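Home | Notebook | Tools | Contact

We use cookies to remember that you dismissed this notice. OK

20 Oct 2024
App permissions, second pass

Went back through Jinach to find out why a note-taking app wants my address book. The settings page says contacts are used "to improve your experience." My experience was fine.

Ran it on the spare phone with a fake address book of 53 entries and logged the traffic. First launch, before I'd tapped anything: 53 names uploaded, phone numbers included. Turning off "Find friends" stops the later uploads. It does nothing about the first one, which has already left the building.

Memetell is better behaved. It asks, I said no, and it took no for an answer. It asked again 9 times during the session, so somebody over there has teenagers.
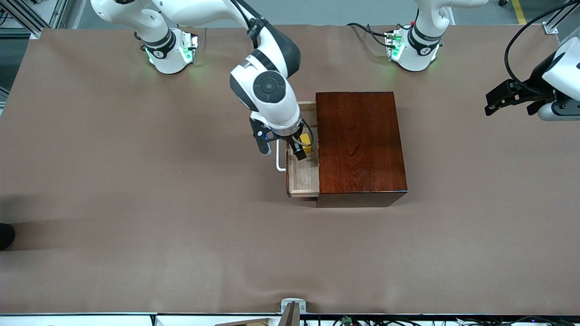
Still to do

- Repeat the Jinach run on a clean install. Ottavio Caputo thinks my proxy was caching and he may be right, which would be annoying.
- Write to Jinach support about deleting the uploaded names. The last ticket, from January, is still "being looked into."
- Leone: 1,758 requests in the log, 70 to a domain I don't recognize. Look it up before accusing anyone.
- Petance won't start without location switched on. It is a calculator. Uninstalled.
- Wipe the spare phone and put the passcode somewhere I can find it.

Last updated: same evening, typos only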